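Home | Walks | Participate | About | Contact

Call for Participants: Adebisi Street Pedestrian Survey

Posted May 14, 2024

The Trirnholm Walking Network is recruiting residents to record walking conditions along the Adebisi Street corridor, from the rail underpass to the old grain dock. The survey covers 76 block segments and 13 signalized crossings. Findings will be submitted to the city's street design review in August.

Participants work in pairs. Each pair is assigned a route and walks it on four occasions: one weekday morning, one weekday evening, one weekend midday and one trip after dark. A single trip takes two hours or less. On each segment the pair records sidewalk width at the narrowest point, curb ramp condition, shade, seating, and the length of the walk signal where there is one. Entries are made on a paper form and transferred to the shared spreadsheet within three days.

Applicants must be 16 or older and live, work or study in Trirnholm. No background in planning or surveying is required. People who use wheelchairs, canes or strollers are encouraged to apply, and routes will be matched to the participant's usual range. Participants under 18 need a signed consent form.

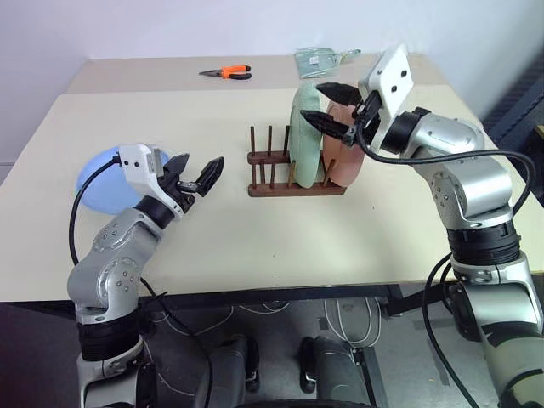

Rack with plates, and the two arms at the table.

All participants attend one training session at the Skillell building, second floor, elevator access from the parking lot side. The session covers use of the measuring wheel, segment numbering and how to log a blocked sidewalk. Measuring wheels, clipboards and reflective vests are issued at the end of the session and must be returned with the last form.

A stipend of $379 is paid per participant on completion of all assigned trips. Partial completion is paid by the trip. Transit fares to and from the starting point are refunded on receipt.

To apply, send your name, nearest intersection, available days and any access needs to Titilayo Onyeka, survey coordinator. Questions about route assignment go to Lawal Abubakar. Applications are read in the order received, and the call closes when all routes are filled.

Survey data will be published without names. Photographs taken on the routes should not show faces or license plates.

Recent items
- Heminum Hill stairs: notes from the spring walk
- Ginette Lapointe on mapping the buried creek
- Walk leader handbook, revised
- Crossing times on Dock Road: results

Contact: Trirnholm Walking Network, Skillell building, second floor | © 2024 | Back to top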